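Tilivex
Household recycling sorting guide, text edition

Tilivex is a plain-text collection of household sorting rules from the Ornton and Trurotton collection districts. Each record pairs one item name with one disposal route and the wording of the rule as printed in the district leaflet. Spelling errors in the leaflets are kept.

Contents

items.csv – one row per item and district
routes.csv – the 6 disposal routes and their codes
notes.txt – free-text remarks on conflicts between leaflets

The table holds 2040 rows. Fields are separated by semicolons. Item names are lower case and singular, except where the singular is not in use (scissors, batteries). 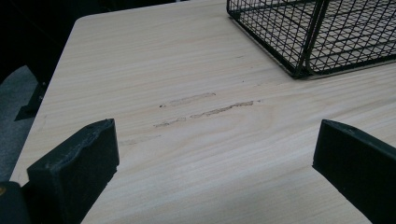
Where the two districts disagree, both rows are kept and the conflict column is set to 1. Most conflicts concern coated paper, bottle caps and aerosol cans. Trurotton asks for caps to be left on; Ornton changed its rule in December and the older wording is stored under status "old". Do not merge these rows by item name alone.

Route codes

The codes run from R1 to R6. R5 covers drop-off at the Haldane site only and has no curbside equivalent. Metal food cans are R2 in both districts, labels on or off. Paint cans are R5 if they hold any residue, otherwise R2.

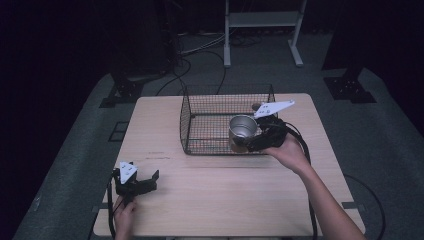 Open-topped metal can held by a gripper at the corner of a wire mesh basket.

Known problems

Rows for garden waste are incomplete. The leaflet scan for Trurotton is missing a page, and the gap has not been filled from other sources. A sample of 500 rows was checked by hand against the leaflets; the remaining rows were checked by script for valid codes and empty fields only.

Rules change without notice. The table should not be used to answer questions about fines or collection dates.

Last updated 24th October.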